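The gripper gets a name, the wiring does not

Tuesday is my night at the shared shop on Trelent Street, and for three months now I've spent it the same way: putting a hand on a robot arm, finding out what's wrong with the hand, and taking it off again. The project is called Nimitz. I named it before I'd built any of it, and I have since learned this is the wrong order. A thing called Nimitz ought to be able to pick up a sponge.

Some numbers for people who like those. I've put 164 hours into this, going by the shop sign-in sheet, and the sign-in sheet doesn't count the time I spend lying in bed thinking about bracket thickness. I have spent $306 on screws, bearings and cable, and I'm told by people with hobbies like fishing that this is cheap. The arm itself came to me secondhand and I'm leaving it out of the total for reasons of domestic peace.

When I last posted, in April, the fingers closed but didn't meet. One of them arrived early and waited. I blamed the firmware for two weeks, then swapped motors, then blamed the firmware again with more conviction. The trouble was a bracket I'd drilled myself, late, with the part held in a vise I knew was crooked. The new one was cut properly on the Brenik (the shop's small mill, older than most of the members and in better shape) and it sits square. I've checked it against everything in the building that claims to be square, and I now trust the bracket more than I trust the squares.
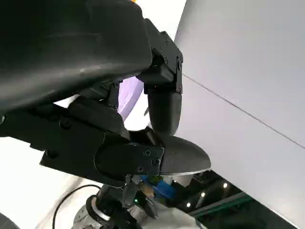

The fingertips are on their fourth version. Version one was hard plastic and dropped things. Version two was soft rubber and refused to let go of them, so that I had to pull a roll of tape out of the hand like I was disciplining a dog. Version three I don't discuss. The fourth has a fine texture to it and a broad, domed shape, and so far it picks up a tape roll, a marker and a paper cup, and puts them down again within a few inches of where I asked. I moved the target closer to where it likes to put them. That's called calibration.

Cable routing is still bad. I know it's bad. Every time the wrist rolls past a certain angle, something back there goes tight, and the arm stops and sulks until I reset it. I've read a lot of advice on this and it all comes down to leaving more slack, after which you get the other problem, where the slack finds something to catch on. Last week it found my coffee. My current plan is a printed guide that clips to the forearm, drawn up in one evening and wrong by the next. If anyone has a cable guide design that survives a full wrist roll on a small arm, I will take it, credit you, and blame you.

Software is in better shape, mostly because I quit writing it. I'd been nursing my own control loop, Atinga, which had grown to 2,923 lines and had a comment near the top reading "fix this before anything else." I never found out what "this" was. I threw most of it away, kept the part that talks to the motors, and the closing motion got smoother the same night. There's a lesson in there and I've decided not to learn it, as I already have plans for Atinga 2.

Best score so far on the tape roll test is 39 clean picks in a row. The next one knocked the roll off the bench and under the drill press, where I had to go in after it with a broom handle. I did notice that the broom handle worked the first time.

Still to do: the cable guide, a proper stop on the wrist, and a second try at the sponge. I also need more M3 screws. I bought a bag in April and they've gone wherever they go.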